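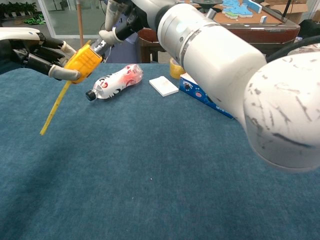 Thursday, July 25, 2019

Up at six. Checked the measurements for the shelf before work, and the figure I wrote down on Tuesday does not agree with the wall. The recess in the back room is 67 inches wide at the floor and a little under that at shoulder height, which means the left side leans. I had assumed the right side did. Marked both readings on the plaster in pencil with an arrow.

The cause of the bad figure is the hook on the old tape measure. The rivets are worn and the hook moves further than its own thickness, so an inside measurement and an outside measurement no longer match. I tested it against the steel rule at 11 inches and it reads short when pushed and long when pulled. The yellow one is better. The hook has the correct amount of play, the lock holds, and the blade stays straight well past the length I need. The old one goes in the drawer with the string and will be used for curtains only.

Jaanus Šimkus came by at lunch to look at the bench. He thinks the carpet on top is a mistake and said so twice. I have had carpet on that bench since the winter and I disagree. The pile is short, small screws do not roll, and finished faces can be turned over without a blanket under them. His objection is to dust, and he has a point there. The blue shows everything. I go over it with a stiff brush and then the vacuum, and there is always a speck left that turns out to be part of the weave or a crumb of plaster. The color has also gone uneven, lighter in some places than others, depending on which way the pile was last pushed. A straight pass from left to right corrects this for as long as it takes to put something down.

Afternoon spent on the boxes for Oriana. She moves to the Paju apartment in August and has asked me to store what does not fit. Eleven is her count and I have not checked it. The small ones have to go on the top shelf and the books on the floor, whatever she writes on the lids. Packing tape is the usual trouble. The tan roll splits along its length if the end is picked up from one corner, and then comes off in a strip half as wide as it should be. Fold the end under after every cut. I wrote this on a card last year and the card is probably in one of the boxes.

Method that worked today: close the short flaps, close the long flaps, one strip along the seam, with a hand's width down each side. Then turn the box over and do the bottom again, even if it came already taped. For books, a second strip across the first. I did one box without the second strip as a comparison and the seam opened when I lifted it.

Called the lumber yard at Clellent about the shelf boards. They have the width but only in the longer length, and they charge for cutting. I will cut them here. Margus Luik has offered his saw guide, with the condition that it comes back before the weekend. He did not say which weekend. The support strips for the sides can be cut from what is left over from the door frame, provided the piece behind the water heater is as long as I remember.

Order for the morning:
Measure the recess again at three heights, yellow tape only.
Cut a test strip from scrap and try it in place.
Plane the left support to follow the lean.
Find the level.
Move the boxes out of the hallway.

The planing is the part I am least sure of. If the lean is even from floor to ceiling, a single taper will do it. If the plaster bulges in the middle, as Baiba says it does in her hall - same builder, same year - then the support has to be scribed along its full length and that is most of a day.

The evening was cooler. Brushed the bench, drank a glass of water, wrote to Oriana to ask the height of her tallest box. She answered that it is 26 inches, including the lid. The top gap is planned at 24. Either the upper shelf comes down two inches or that box goes on the floor with the books. I have moved the shelf on the drawing.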